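Diagnosing a Gripper That Stops Short of Full Close

Applies to: Drandetti two-finger grippers on Ura arms, controller release Clumeck or later
Maintained by Azra Krasniqi

A gripper that stops short of full close usually reports one of two faults. E-14 means the motor reached its current limit before the fingers reached the commanded position. E-17 means the position count did not change for 900 milliseconds while the motor was driven. The two call for different repairs, and clearing either one without a check can leave the fingers holding an object at full force. Work through the steps in order.

Before you start

Press the emergency stop and confirm that the status ring is red. If an object is in the fingers, support it by hand before releasing the brake. The fingers will open under spring load. Keep your other hand outside the finger travel.

You will need a 2.5 mm hex key, a lint-free cloth, a feeler gauge and a laptop with the Tamuno service console.

Step 1. Save the log

Open the console and export the fault log before you cycle power. The buffer is volatile and holds the last 2,000 entries. Note the fault code, the motor current and the position count at the time of the stop.

Step 2. Park the arm over a clear area

Release the emergency stop, select Manual and set speed to the lowest value. Jog the arm until the fingers are above open surface with nothing under them. Do not use the Home command with an active gripper fault. Home retracts along a straight line and takes no account of what the fingers are holding.

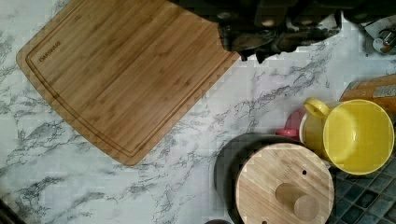 Finger clearance has to be checked from the side as well as through the wrist camera. The camera looks straight down and gives a poor sense of height, so a gripper hovering near a thick object can look clear of it when it is a few millimeters away. On a kitchen counter, the far edge of a cutting board is a bad place to run the close test, with the gripper overlapping the corner of the bamboo. Jog to the bare marble between the board and the lidded canister, and raise the wrist before going on. Watch the knob on the canister lid if the jog path runs that way.

Step 3. Run the close test

In the console, select Gripper, Test, Close. Read the final position count.

1,126 or higher: full close. The fault was caused by the object or the grasp. Go to Step 5.
1,030 to 1,125: partial close. Clean the finger rails with the dry cloth and repeat the test.
Below 1,030: mechanical obstruction or a slipped coupling. Go to Step 4.

Step 4. Check the coupling

Press the emergency stop again. Remove the two cover screws and slide the cover back. The set screw should sit flush with the flat on the shaft. If it has backed out, the motor turns and the fingers lag, which normally logs as E-17. Retighten, refit the cover and repeat Step 3. Replace the coupling if the feeler gauge shows a gap at the jaw.

Step 5. Clear the fault

Select Faults, Acknowledge. Run ten empty open and close cycles at low speed. If the code returns, tag the unit out of service and attach the log from Step 1 to the repair ticket.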